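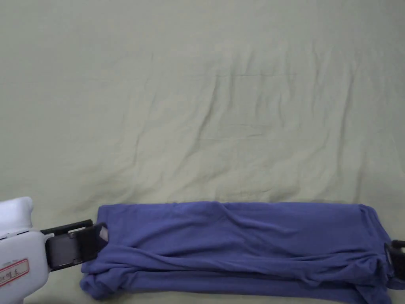 Tamsin Waaka

Folding again, on top of the green sheet, which never sits flat however much I smooth it. February laundry is endless! I've gone over to the long skinny fold for anything stretchy, and the periwinkle one (my favorite color, I own far too much of it) came out with a nice straight top edge and a whole lot of rumples underneath. One end is all rolls. I thought about shaking it out and starting over, then thought about the rest of the basket - no thanks. It's going in the drawer like that.

Still haven't called Mowat about the dryer. They wanted $105 just to come out to Clarnden and look at it, so I keep putting it off. Maybe after lunch.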